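Filed under: Opinion / Workplace Automation / Safety Practice

A dropped board should count as an incident

Last updated April 9, 2023

The operators of small robot cells have inherited a habit from the larger plants, and it deserves to be challenged. An event is recorded as an incident when a person is hurt, when a guard is breached, or when the line stops long enough to be noticed by management. Everything below that threshold is cleared by whoever is standing nearest and goes unrecorded. The Pleltside joinery workshop followed this rule in good faith until May of last year, when one of its arms released a wooden board in the middle of a transfer and the board came down across the walkway.

The walkway was clear. The board was undamaged. The operator on shift returned it to the stack, pressed reset, and the cell ran until the end of the day. Under the written procedure, nothing had happened.

It was Refilwe Nkosi, then responsible for maintenance at the site, who went back through the controller log the following week. The log held 1000 transfers before it began to overwrite itself. Of these, 588 had been completed with a grip force below the value set at commissioning. The controller had noted each one and raised no alarm, as the alarm limit had been lowered during an earlier fault and never restored. The fall was the eighth release of its kind. The seven before it had taken place over the infeed table, where a board drops a short distance and makes little noise.

The cause, once somebody looked for it, was ordinary. Padding had been wrapped on the gripping finger to protect the face of the timber, and it had been renewed by different hands at different times, with no agreed thickness and no record of the change. As the wrapping grew, the finger met the work sooner and at a slightly different angle. The control software, supplied by Dronent, took early contact as a secure hold. It had been told to do so.

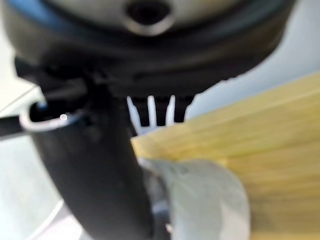

Gripper and board at close range, with the grey wrapped pad against the near face of the wood.

It would be easy to assign this failure to the workshop and close the matter. The installer, Bumuvine, took that position in its first reply, observing that the padding was not part of the delivered equipment. The observation is correct and of limited use. Users of grippers add tape and padding to them everywhere, for sensible reasons, and a supplier that has visited its customers knows it. A handover document that is silent on the subject leaves each shift to invent its own practice.

The regulations, for their part, are written chiefly around the person and the moving arm. Fences, light curtains and speed limits all answer the question of how close a body may come to the machine. They have much less to say about the object in the machine's grasp, which can leave the guarded area without the arm ever doing so. A board of moderate length, released at shoulder height, does not respect a line painted on the floor.

Clem Sheehan, who reviewed the case for the owners, recommended a camera at the wrist of each arm so that the grip could be checked from images after any fault. The recommendation was adopted, and this writer supports it, with one reservation. Images taken so near the work are often soft, and large parts of the view are taken up by the gripper itself. They can show that a pad is in place and bearing on the wood. They cannot show how hard it is pressing. A site that looks at the picture and stops reading the force log will have exchanged one kind of blindness for another.

Three changes would cost little. Any unplanned release of a load should be entered in the incident book, whether or not anyone was near. Any material added to a gripper should be treated as a modification, dated and signed, with the grip force measured again before work resumes. Any alarm limit altered to clear a fault should return to its original value at the end of the shift unless a named person decides otherwise in writing.

The objection most often raised is that small workshops will drown in paper. Tóth, the larger of the two sites under the same ownership, has kept such a book since the autumn. The entries are short, most of them a line or two, and the supervisor reads them on Monday morning before the cells are switched on. Pleltside has been asked to adopt the same book. At the time of writing it has not yet done so, and the original alarm limit has been restored on only one of its arms. The owners should set a date for the rest.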